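Hand tracker swaps left and right when the fingertips touch – fix in the tracker or after it?

Asked by Danylo Harasym, December 2021
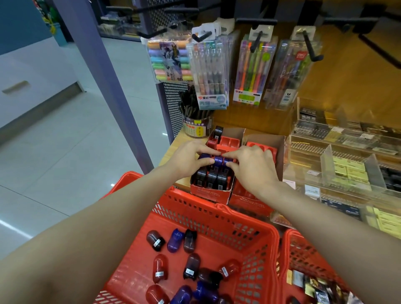
Tomomi Miyazaki asks, in the first comment, whether the labels swap at the moment of contact or only once the hands separate again, and whether the detector is run per frame with no memory at all.

Fair questions, so I've edited this to answer them. The detector is per frame. It gives me two boxes with a side label and a keypoint set each, and then a small matcher called Nurno (ours, unloved, three authors, all of whom blame the other two) strings them into tracks. The footage is head-view, people handling small goods in shops. The case that ruins my week is both hands going into the same display box and the fingertips meeting over a row of small items. Sharpeners, in the clip I've been staring at since October.

At contact one of the two boxes vanishes or the two merge into a big one. When they come apart, Nurno hands out the labels by nearest center, and as the merged center sits right between the hands, it's a coin toss. From then on the left hand is the right hand for the rest of the clip. The policy we train on this learns that arms can trade places, and plans accordingly. It is very confident about it.

What I've tried:

Raising the detector threshold. Fewer wrong boxes, also fewer right ones.

Lowering it. Now the purple things in the tray are sometimes hands.

A Kalman filter on the box centers. Smooth, elegant swaps.

I keep 20 frames of history per track and could keep more. Clips run to 890 frames, offline, so I don't need real time. Should I be replacing the detector, or is this a matching problem?

3 answers

Answer from Asuka Shimada (accepted)

It's a matching problem, and you're matching on the worst part of the arm. Fingertips are where the hands meet, so fingertips and box centers carry the least information right when you need the most. Look at the other end. In a head view with bare forearms, the left one usually comes in from the lower left and the right one from the lower right, and they stay well apart down there even when the fingers are touching.

So:

Run a forearm segmentation, or just skin plus a depth cutoff if you have depth. It doesn't have to be pretty.

For each hand, follow the mask back to where it leaves the image and store that entry point with the track.

Put the entry point into the matching cost with a much higher weight than the center. I'd start at 7 to 1 and tune on a few contact clips.

When the boxes merge, don't let the matcher decide anything. Mark both tracks as "in contact", freeze the labels, and resolve when you have two boxes again.

And as you're offline, run the whole thing backward too. Where forward and backward agree, keep the label. Where they don't, send the stretch to a person. On our shelf-picking clips this left very little for the person, who was me, so I checked.

It breaks when the arms really do cross near the body, or when long sleeves match the counter. For sleeves, retrain the mask. For crossing you need the backward pass and some patience.

One more thing: get rid of the merged box before it reaches the Kalman filter. It's a measurement of something that isn't a hand.

Comment from Danylo Harasym: Entry points did it for nearly all of them. I feel stupid and relieved. The backward pass also found a bug in Nurno where track IDs were compared as strings. We're still deciding whose that was.

Comment from Yoshinori Shimada: Freeze the velocity as well as the label, or the tracks will drift through each other while frozen. Ask me how I spent October.

Answer from Sachiko Higuchi

I'd go a bit further and stop treating the hands independently. Fit a hand model to both at once with a penalty for interpenetration, and let the wrist direction settle the side. It's slow and the setup is unpleasant, but you get usable contact poses out of it, and if you're training a policy on grasping small parts you will want those sooner or later. Asuka's version first, though. If it's only the labels you care about, mine is a crane for hanging a picture.

Watch the thumb keypoints. On partly hidden hands ours came back mirrored, with a score near 100, so the score is no use as a filter there.

Answer from unregistered user

had same problem, switched to Girnance and it went away. think there is a checkbox

Comment from Tomomi Miyazaki: Which checkbox?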